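Xolani Jacobs wrote the house rules for two-armed work at Jundix, and he would like it known that the first version was 11 pages long and unread. "I checked. I'd put a spelling mistake in the title."

The present version has 6 rules. The first is that both arms never reach for the same mug. 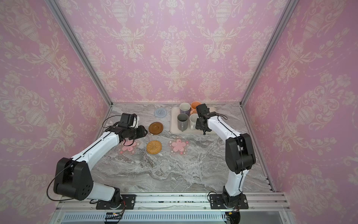
"People think that's obvious," he says. "Then they watch two arms being terribly polite to each other over a coaster."

Rule two covers handles. Fingers go near the handle, never over the rim, and any mug found on its side gets logged before it is touched. Jacobs is firm on the logging. The log stands at 1,943 entries, and he claims to have enjoyed several.
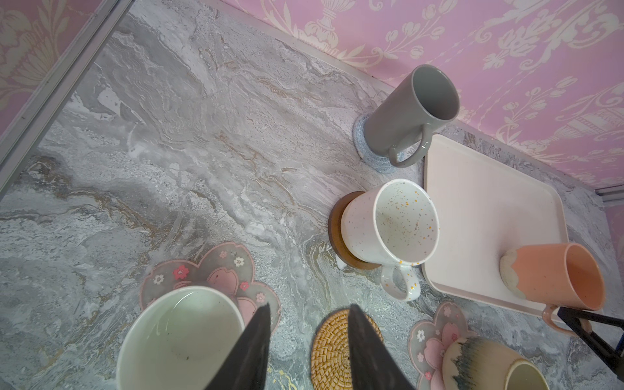
His colleague Jacobus Venter wanted a separate rule for trays. They argued through most of September and settled on a footnote. 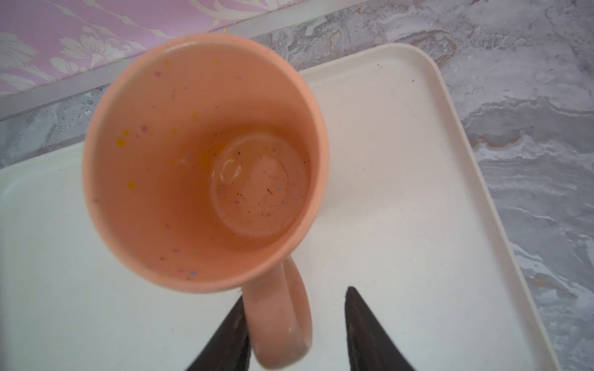

"It's a good footnote," says Venter, who has asked for it to be promoted. Jacobs says he can apply again at the next review, in writing, using no more than 2 pages.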